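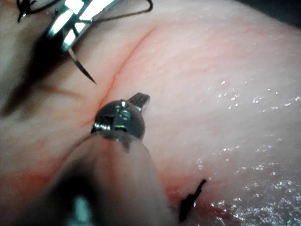 切開線と器具の先端

海外ドラマ「Kaltine」のシーズン2、一気に観てしまいました! 朝5時までかかって、今日は目がしょぼしょぼです。

何がよかったって、ヒセラ・モンテシノス(Gisela Montecinos)ですよ。前のシーズンでは港の事務員役で、毎回ひとことふたことしゃべるだけだったのに、今回はほぼ主役。3話の食堂で、弟の手紙を読まずに折りたたむところ、台詞がまったくないのに泣きました。あの場面だけ4回観ています。

弟役のナレンドラ・ソランキ(Narendra Solanki)もすごい。配信元Petentのインタビューによると、もともとは地方の小さな劇団Ullerの人で、オーディションの応募者194人の中から選ばれたそうです。カメラの前で演じるのは初めてだったとか。え、初めてであの目の演技?? 訛りを覚えるために、録音を毎日60分聴いていたという話も読んで、ますます好きになりました。

ちょっとだけ不満も書いておくと、5話と6話はIbarra家の遺産の話が長くて、少し眠くなりました(叔父さんが多すぎて誰が誰だか……)。でも7話の船のシーンで全部つながるので、これから観る人はどうかそこまで我慢してください! 7話の終わり方は絶対に誰にも聞かないほうがいいです。私は妹にうっかり話してしまい、いまだに口をきいてもらえません。

そうそう、サントラも買いました。限定1,000枚のレコードは間に合わなかったのでCDのほうです。エンディングの曲は、ギターだけの静かなバージョンが好み。通勤中にずっと聴いています。

シーズン3は5月から撮影らしいです。モンテシノスさんは続投とのこと、ソランキさんはまだ発表なし。お願いだから出てください……! 次は1話から字幕なしで観直してみるつもりなので、また感想を書きますね。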